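Sundevero 3 bimanual planner: review
Fulvio Negri
Thursday, June 11, 2020

Sundevero 3 is a motion planner and controller for two-arm setups, sold by Ernurness as a node that sits between your perception stack and the joint drivers. I ran it on cloth handling, where our old planner, Brurko, did worst.

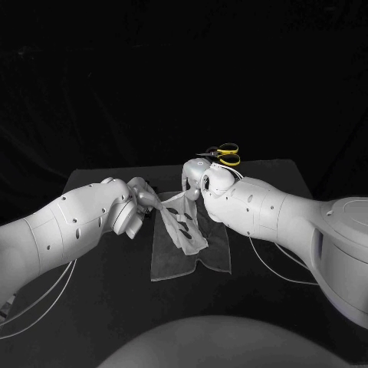

Shared-object constraints are the main addition. You declare that both end effectors hold one deformable part, and the planner limits their separation instead of treating each arm as an obstacle to the other. Collision geometry is still your job. Scissors at the back edge of the table, close behind the right wrist, need their own keep-out box, and the loop of cable from that arm has no usable model in the software at all. I padded the wrist by 20 mm and accepted the lost workspace.

Planning took 82 ms at the median on our controller PC. Brurko needed five times that. Replanning during a hold is smooth until the fingertips come close together, when the solver switches to its fallback and velocity drops sharply. The threshold can be changed only in the config file, and a restart is required.
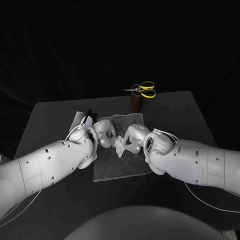
Tooling and logs

The trace viewer is good. It plots commanded and measured pose on one time axis and exports to CSV. Grasp state is logged as a single flag per hand, too coarse for thin material. The Söderlund plugin for segmentation masks loads but drops its timestamps; Ernurness lists a fix for July.

Rating: 3 out of 5. I am keeping it for two-handed holds and leaving single-arm jobs on Brurko.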